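# How a Robot Gets Its Morning Check-up

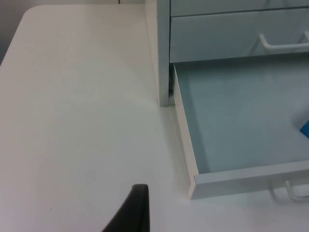 *A view from the robot's wrist: one black finger of the gripper, a white table and an open drawer.*

At the Tanddale workshop there is a robot called Polus. It has one arm, and at the end of the arm is a gripper. A gripper is a robot's hand. Polus uses it to open drawers, take things out, put things in and push the drawers shut again.

That sounds easy. You have probably opened a drawer today without thinking about it. A robot needs a lot of help from people before it can do the same job, and it needs looking after so it can keep doing it.

## Who looks after Polus?

Two people do. Munther Moussa sets up the table and the drawers. Erdal Ertürk looks after the arm and the gripper. They start before Polus does, and the check-up takes them up to 30 minutes.

## Step one: switch off

Before anybody touches the arm, Erdal turns the power off and hangs a tag on the switch. The tag has his name on it. It tells everyone else in the building to leave the switch alone. Only Erdal is allowed to take his own tag off.

Robot arms are strong, and they don't know when a person is standing close by. Children who visit Tanddale watch from behind the yellow line, and so do their parents.

## Step two: clean the fingers

The gripper's fingers get dusty and greasy, just like yours. A greasy finger can slip off a handle. Erdal wipes each one with a soft cloth. He looks for nicks and runs his thumb along the tip to feel for rough spots.

The finger in the picture gets narrower towards its end and has a squared-off tip. If a tip wears down, Erdal unscrews the whole finger and fits a new one. The spares come from a company called Bistari, and he keeps them in a biscuit tin.

## Step three: check the screws

When a machine moves, it shakes a little. Shaking can make screws work loose. Polus has opened and closed drawers more than 2000 times this year, so there has been plenty of shaking.

Erdal tightens the screws with a special tool that clicks when a screw is tight enough. If he kept turning after the click, he could damage the metal. He draws a thin line of paint across each screw and onto the part beside it. Next time, if the line doesn't match up, he knows the screw has turned.

## Step four: clean the lens

Polus has a small camera on its wrist. It moves wherever the wrist moves, so it can see what the fingers are reaching for. Erdal cleans the glass with a puff of air and a lens cloth. He never uses his sleeve.

A smudge on the lens can confuse the robot. White drawers on a white table are already tricky, as the edges can be hard to find. Shadows help. Look at the picture again and find the faint shadow the open drawer makes on the table. Then look at the grey wall in the top corner. It is darker than the table, so it's easier to see where the table stops.

## Step five: put everything in its place

Now it is Munther's turn. He slides the cabinet up to its marks and measures the gap on both sides with a ruler. If the cabinet moves by even 2 millimetres, he pushes it back.

Next he opens and closes every drawer by hand. He is feeling for anything that sticks. One January a drawer runner bent, and Polus kept tugging until its safety stop turned the motor off. Munther changed the runner and put a drop of oil on the others.

He checks the bar handles too. A wobbly handle is hard to hold.

## Step six: a slow test

Erdal takes his tag off and turns the power on. Both of them step behind the yellow line. Polus runs at its slowest speed first, with Erdal's hand beside the big red stop button. He listens as well as looks. A grinding or clicking noise means the power goes off again.

If the slow test goes well, Munther writes "ready" in the logbook and Polus can start work.

## Words to know

**Gripper:** the part of a robot that holds things.

**Runner:** the rail that a drawer slides along.

**Lens:** the curved piece of glass or plastic at the front of a camera.

**Logbook:** a book where people write down what they checked and what they fixed.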